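Progress report to Vondum, February 26, 2020
Prepared by Manon Bélanger, Folville project

In this period we continued with the question you asked us in August: can a two-arm machine do the small sorting and tidying work of a shop, at a price that makes sense? Our answer today is "partly".

All the work is still in simulation. We ran 179 trials of the tidying task with colored cubes, and 143 ended with every cube in its place. The limit for one trial was 90 seconds.

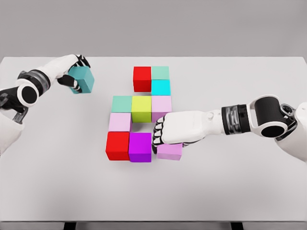 Most of the failed trials come from contact between a hand and the neighbor cubes. Brayden Perron has changed the approach path and the first results are better, but I prefer to wait before I give you a number. Soft things - towels, bags, shirts - are not started.

For the shop in Lachance, I do not recommend to promise a date. A person does the same work faster and needs no preparation of the table.

Next steps:

- repeat the trials with the new path
- add boxes of 2 different sizes
- send you the cost estimate for the Vurnby test

The budget is on plan.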